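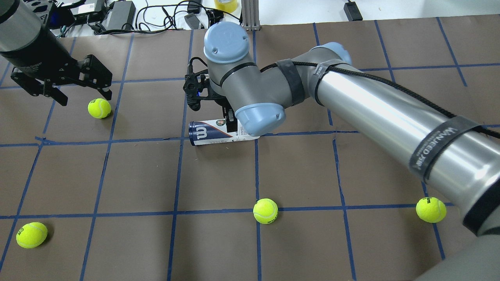
Courses > Measurement Basics > Handout 4

Handout 4: Recording Positions on a Taped Grid

Scope. Students record where objects rest on a flat work surface using a paper and tape grid. The readings feed the Penix worksheet.

1. Surface. Cover the table with brown kraft paper. Flatten the folds by hand. A crease under a ball will shift it, so check each cell before placing anything.

2. Grid. Lay the blue tape in both directions. Measure every line from the same edge; do not step from one line to the next. Errors add up if you do.

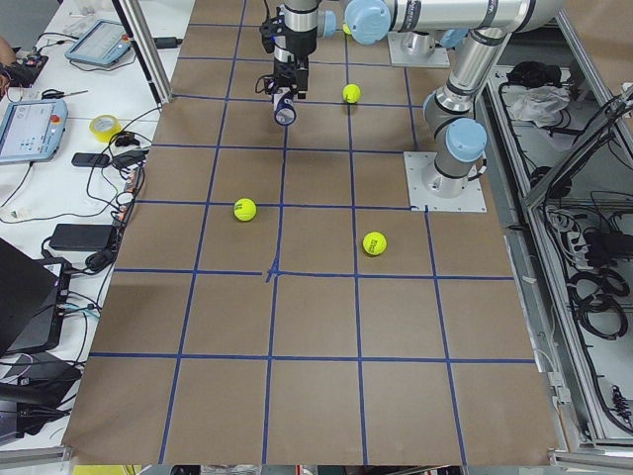 3. Reference. Mark one intersection near the middle as the origin. Right and back are positive. Record in millimeters. A reading of 107 is written 107, with no decimal.

4. Objects. A ball has one contact point and needs one coordinate pair. A can on its side needs two, one for each end. Where the can straddles a tape line, as the ALL COURT can does, list both cells and put the pair for the metal-looking end first.
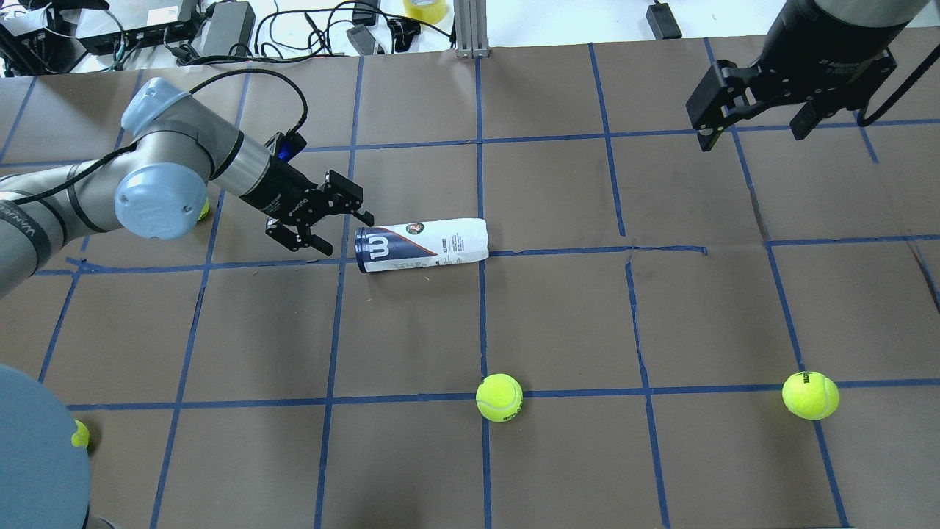
5. Repeats. Take 17 readings per object. Brildale section: enter them in the Dava sheet, one row per reading. The sheet accepts up to 1,000 rows.

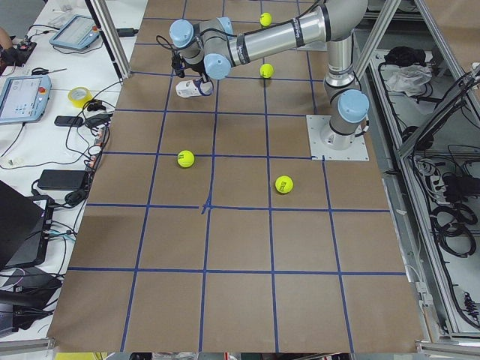

6. Report the mean and the range for each axis. Do not drop outliers without a note.

Filed under: Lab Handouts, Measurement

Last updated: October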